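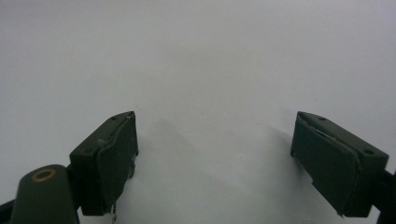
Slide 1 - The pad that moved

Good morning, and thank you to Stuart Mottram for the slot. Say my name slowly. Say that I work on the Dreris hand tool with Yogesh Bansal.

Point to the seam along the top of each pad, where it meets the finger. All of my talk is about this seam. The pads also have some wear, the people at the back may not see it.

Slide 2 - What happened on 1/23/25

We had 340 closings planned for that day. After nearly 33 of them the left pad began to slide on its finger. It was less than one millimetre, so the tool did not stop and gave no warning.

The software believed the fingers were closed on the part. The part was held only by one corner, and it fell on the bench. No person was hurt. Kanyarat Thongdee was standing close, and she pressed the stop.

(Pause. Let them read the slide.)

Slide 3 - What we checked first

We first blamed the motor, and this cost us two days. The log has 3,057 lines and the motor current is normal in all of them. I should have looked at the pad earlier, please say this openly.

Then Yogesh pushed the pad with his thumb and it moved.

Slide 4 - The cause

The glue was too thin near the upper edge. We had changed to the Plusora glue in August and kept the old curing time of 25 minutes. For this glue it is too short.

If somebody asks about the screws: they hold the finger, they do not hold the pad.

Slide 5 - What we do now

Push test by hand before each shift, both pads, power off.
Longer curing, with a clamp.
The tool stops if the two fingers close further than the part allows.

The third point is not finished - Ratree Pongsiri is still testing it at Hullis. Do not promise a date.

Questions. If there is time, show the log again.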